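Bellomwood Bench Guide - Section 4: Covering and Marking the Work Surface
Last updated: Sat 1 February
Print this page | E-mail this page

4.1 Before you start

Clear the surface and wipe off dust and old adhesive. You need a roll of brown paper, blue painter's tape, a straightedge and a utility knife. Bellomwood supplies paper under the Markix name; other plain brown paper may be used.

CAUTION: Do not cut paper directly on the work surface. Cut it to length elsewhere.

4.2 Laying the paper

1. Roll out the first sheet lengthwise and smooth it from the center outward.
2. Lay the next sheet with an overlap of 86 mm.
3. Trim the paper to fit at any foot plate. Leave bolt heads accessible.

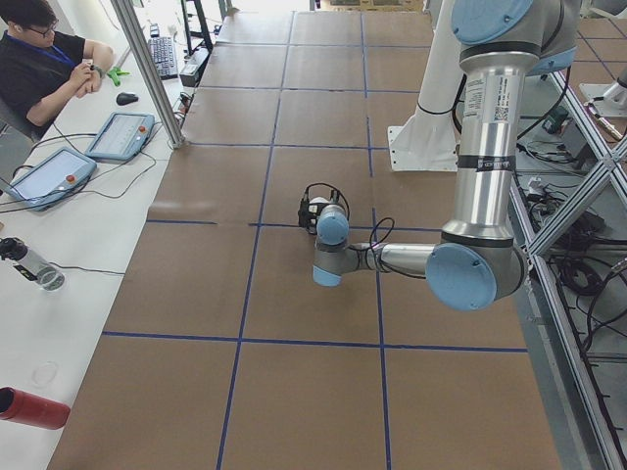 4. Fasten the outer edges with tape. Do not stretch the paper - it will pull back and lift at the seams.

NOTE: Slight wrinkling near an overlap is acceptable. Replace any sheet with a fold that can be felt under a flat hand.

4.3 Marking the grid

1. Mark the cell spacing along two opposite edges. The default is 363 mm.
2. Run the lengthwise strips first, then the crosswise strips.
3. Press each crossing down firmly.
4. Set one light item on the grid and check that it stands level.

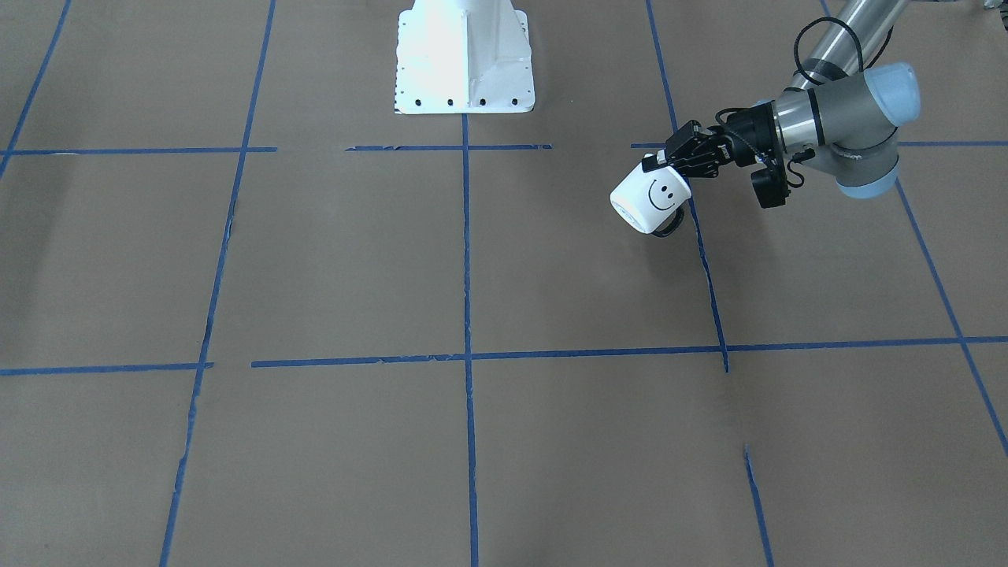

Fig. 4-1. White mug with smiley face, held by the rim. Blue tape grid on brown paper.

NOTE: If a strip is more than 4 mm off its marks, lift it and lay a new one. Used tape does not hold.

4.4 Care and replacement

Inspect the covering weekly. Look first at the seams, where the sheets overlap and the paper tends to ride up. 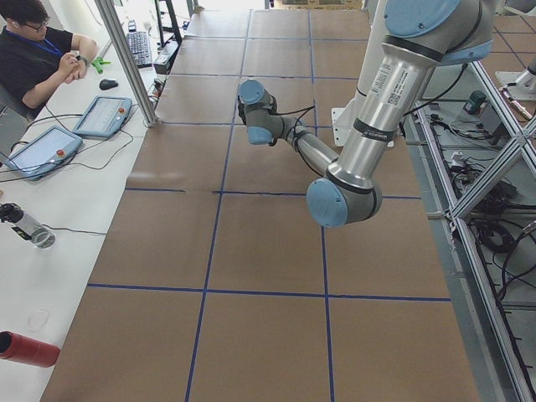
Torn cells may be patched from a spare sheet, with the patch edges placed under the tape lines. Replace the full covering every August or after 1,000 hours of use, whichever comes first. Record the change on the Kustmont log sheet.

Section editor: Urmas Venckus
2 comments | 4 shares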